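About us

Hi, and welcome to the page we kept promising to write! We're a student robotics club, we're called Koltus, and if you've seen a bunch of people carrying plastic bins of pill bottles across the parking lot, yes, that was us. I joined as a member who couldn't tell a motor from a doorstop and now I somehow write the website, so you get my version of things.

Koltus started with 4 students and one arm that could wave. It was a really good wave. We showed it to everybody, and then somebody's aunt (a pharmacy tech) asked if it could pick up a bottle, and we've been working on that question ever since. The first attempt knocked the bottle off the table and the second one squeezed it so hard the cap popped. I still have that cap in my desk drawer.

What we do now is a project called Tilto. The idea is pretty simple to say: put a mess of medicine containers on a table and have the arms sort it out. Stand up the ones that fell over, move the ones that are in the wrong place, and leave the ones that are fine alone. That last part is harder than it sounds, because a robot with nothing to do will find something to do.

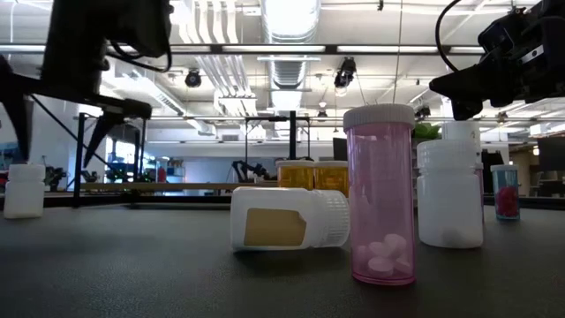 Words by the Koltus web page editor | Last updated 5th August

We pick containers that are annoying on purpose. The see-through ones are the worst! A pink vial with a white cap looks easy to you and me, but light goes right through the sides and bounces off them too, and the software gets all kinds of funny ideas about where the edge is. Amber is a little better. Plain white bottles ought to be the easy ones, except they all look alike, and when one is lying down behind something else you only get a piece of it to work with.

So a lot of our time goes into setting the table. You put some bottles upright, you lay one on its side, you tuck another one behind a tall one, and then you try it. Then you change it and try again. For the June demo we ran 100 setups and the arms got 70 of them right, and we were thrilled, and then we spent a whole evening arguing over what "right" means. (If the bottle is standing but it's facing backward, does that count? I say yes. I lost.)

After the demo we made a longer list of setups, which is up to 121 and lives in a shared spreadsheet called Farina. Why Farina? It was the brand new name of the file when I opened it and I never asked. Every setup gets a line with which containers, where they go, and what went wrong. The "what went wrong" column is the best reading in the whole club. My favorite entry just says "hugged it."

We get asked a lot if you have to be good at coding. You don't! Some of us write code, some of us like building frames and running cables, and a few people mostly care about the grippers, which is its own little world of fingertip shapes and how much squeeze is too much squeeze. I spent my first couple of months doing nothing but labeling pictures and I learned more from that than from any tutorial. You start to see what the robot is up against. From the wrist, looking down past the fingers, a bottle can be pretty much all lid. 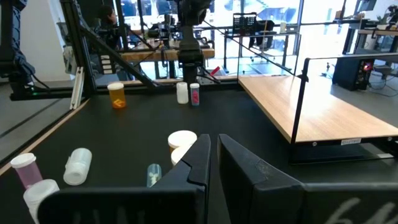 Koltus Student Robotics Club – Tabletop Manipulation Team

We're the tabletop team, and there's a sister team called Floltix that does wheels and driving. We share tools and we share snacks and we do not share the good hex keys. If you like things that move across a room, talk to them first. If you like small fiddly objects and don't mind doing the same grab over and over, you're one of ours.

A normal meeting goes like this. Whoever gets there first turns things on and checks that the arms have room to move. We look at Farina and pick a few setups. One person lays out the containers, one person runs the software, and everyone else watches the fingers and yells out guesses (we're not supposed to yell, but come on). When something goes wrong we write it down before fixing it, which is a rule we made after forgetting three times in a row what had broken. We stop a bit early to put the lids back on and coil the cables, and then we hang around for way too long talking about next time.

A few house rules, so you know what you're getting into:

Hands off the table while the arms are on.
Food stays away from the bottles. Always.
Everybody takes a turn laying out the setup, including the people who would rather code.
If you change a setting, write it in Farina.
Ask the question. We've all asked a worse one.

We'd love to enter a competition next year, and we're reading the rules for a couple of them right now. One has a timed round and that scares me, since our arms are careful and careful means slow. The gripper people want softer fingertips, and the software people want more practice with containers that are leaning, half hidden or jammed up against a neighbor. I want a new table, but I've been told to wait my turn.

You can drop in on any meeting without signing up first. Wear sleeves you can roll up, tie back long hair, and come say hi at the table with the bottles on it. If you have clean, empty containers with odd caps or strange colors, please peel off the labels and bring those along too! We can always use another shape.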